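Cernness Tenants' Group Questions Savings Claimed for Nillbridge Parcel Lockers

CERNNESS, 10/02/2019 – The Cernness Tenants' Group today asked property manager Van der Linden to show its math before it replaces front-desk package service at the Nillbridge apartments with a wall of self-serve lockers.

Van der Linden told residents in September that the lockers, supplied by Gorkitz, would "pay for themselves" within 30 months. The notice gave no purchase price, no repair costs and no word on what happens when a box is too big for the largest door.

"We have read the notice several times and we still can't find a number that leads to the other numbers," said Stanisława Górecki, who chairs the group. "If the savings are real, it should be easy to put them on one sheet of paper."

The Nillbridge complex has 1286 apartments and 3 locker banks are planned. The group doubts that will be enough in December, when the mail room is already full by noon. Van der Linden says most packages are picked up the same day. It has not said where that figure comes from, or whether it was measured at Nillbridge or somewhere else.
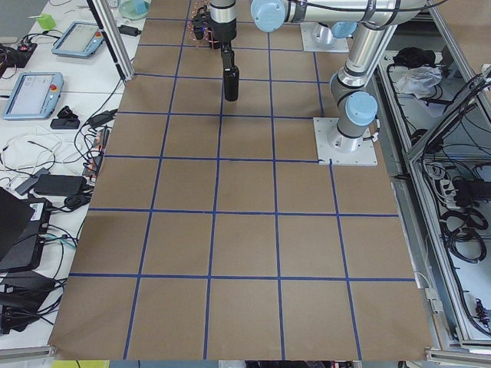
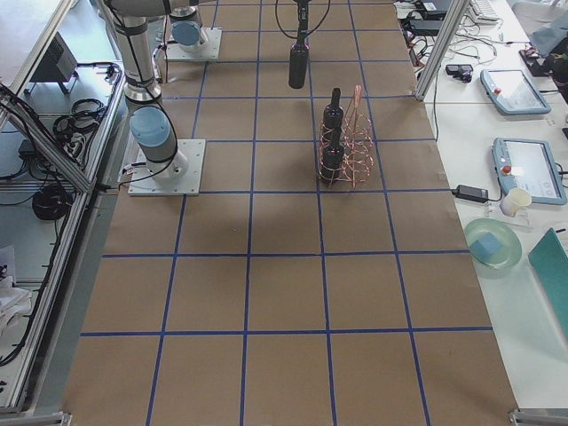

Brown paper and blue tape, laid out in squares.

Residents are also being asked to pay a late fee on any package left in a locker for more than two nights. The notice calls this "an incentive." The group calls it a new charge on people who travel for work or spend time in the hospital.

"I'm not against lockers," said Tadeusz Czarnecka, a longtime resident and member of the group. "I'm against being told they're free and then getting a bill."

Van der Linden has offered an open house with coffee and a demo unit. The group will attend, but a demo unit with nothing in it says very little about a Monday after a holiday sale – and coffee is not a budget.

The group is asking for the full contract, a written repair schedule and a six-month trial in one building, with the front desk kept open while it runs. It has asked for a reply before any work starts in the lobbies.

Contact: Stanisława Górecki, Cernness Tenants' Group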